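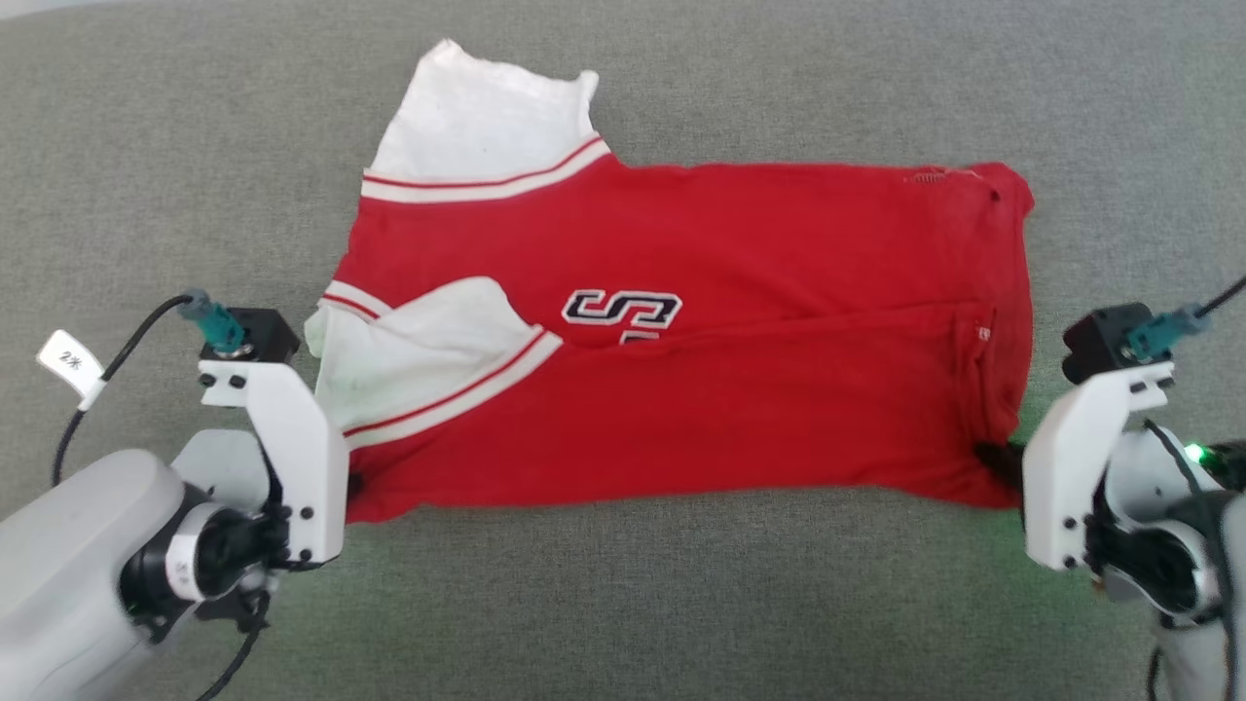 4. Keeping, Passing On, and Letting Go

4.1 The clothes that stay in the house

We came to the question of kept clothing by a side door. The survey described in Section 3 went to 400 households in Sakar and the villages of the Mutaler, and it was mostly meant to tell us where people bought their clothes after the Rajan mill shop closed its doors. There was a single line near the bottom of the last page asking whether the household held on to any clothing that no one in it wore anymore. We had expected a tick in a box. What came back, on page after page, was writing in the margins, up the sides, and in a good many cases on the back of the sheet, and it was this unasked-for writing that persuaded us to go back and sit down with people in their homes.

The 20 longer interviews that followed were held in kitchens and front rooms, usually in the late afternoon, and usually with a pot of something on the table. We had planned on an hour for each. Most ran well past that, and we were glad of it, for the best of what we learned tended to arrive after the notebook had been closed and someone had gone upstairs "just to fetch one thing" and come down with an armful.

Earlier writing on household clothing has generally treated the unworn garment as a kind of delay, a thing on its way to the rag bag or the charity shop that has been held up by laziness or by lack of time. Some of what we saw fits that account perfectly well. There were bags in hallways that had been meant for the church sale for three springs running, and their owners laughed about them quite freely. But these bags were talked about in a very different tone from the clothes in the bedroom chest, and we think it would be a mistake to put the two together. The hallway bag was waiting to leave. The things in the chest had been given a place, and in most houses that place was known to everyone who lived there.

4.2 Team and school clothing

Of all the clothes in the chest, the ones that came out first were nearly always those tied to a group: school sweaters, band shirts, work coats with the Rajan name on the pocket, and above all the jackets of the Farkon athletic club, which has had a hold on the young people of the Mutaler for as long as any of our interviewees could remember. Wedding clothes and baby clothes were kept too, of course, and kept carefully, but they were brought out later in the conversation and with a little more shyness. A club jacket, by contrast, could be shown to a stranger within minutes of the stranger's sitting down.

The general style we have in mind is a bright red body with white sleeves and striped bands at the cuffs. Local versions vary a good deal in color and in weight of cloth, and the older ones are plainer than those bought today. What they share is that they were made to be recognized from the other side of a playing field, and people spoke of them in just those terms. One woman told us she could still pick out her brother's year from the sleeves alone.

The pale parts of such clothes came up far more often than we would have guessed. White sleeves show everything, and the marks on them had become, for some families, a reason to keep the garment as it was. A father in one of the upper villages had a clear account of each mark on his daughter's sleeve: bicycle chain, blackberries, and one that he put down to a cousin. He had offered to have it cleaned and she had told him to leave it alone. In another house we heard the opposite, from a grandmother who had soaked and scrubbed and sun-bleached a club jacket every September until the cuffs gave out, and who felt that keeping a thing dirty was hardly keeping it at all. Both of them, it should be said, were speaking with a great deal of love, and neither would have thrown the jacket out.

4.3 Folding, wrapping, and where things are put

How a garment was stored told us nearly as much as what was said about it. Clothes still in use were hung, or were draped over the backs of chairs, or were found wherever a tired person had dropped them. Kept clothes were folded. The rules for folding were firm, differed from house to house, and were taught. In one family the sleeves went in first and the body was brought over them "so they stay warm," a phrase that had come down from a great-aunt. In another the sleeves were laid across the front, on the grounds that a crease on the back shows more when the wearer is walking away. We heard a long and cheerful argument between two sisters about tissue paper that we are in no position to settle.

Cedar chips, lavender, and bars of plain soap were all in use against moths. So were old pillowcases, which many people preferred to plastic because the cloth can breathe. Attics were distrusted, and with reason: the summer of 2000 was remembered across the Mutaler for the storm that took off roofs along the river road, and several families dated the loss of a whole chest of clothing to that one night. Since then the favored spot has been the bottom drawer of a chest in a bedroom on the ground floor, or the space under a bed.

4.4 Passing on

Kept clothes did sometimes leave the house, though seldom by way of a shop. They went to a niece who had made the Farkon juniors, or to a neighbor's boy for a school play, and now and then they came back again with a new button or a let-down hem. We recorded 4 cases in which the same jacket had been worn by three generations, and in each of them the present holder could name every earlier wearer without stopping to think. When we asked who owned such a jacket, the question puzzled people. It was at so-and-so's house at the moment, they would say, and that seemed to them a full answer.

We return to this loose sort of ownership in Section 5, where we set it beside what the survey tells us about lending tools and garden equipment in the same villages.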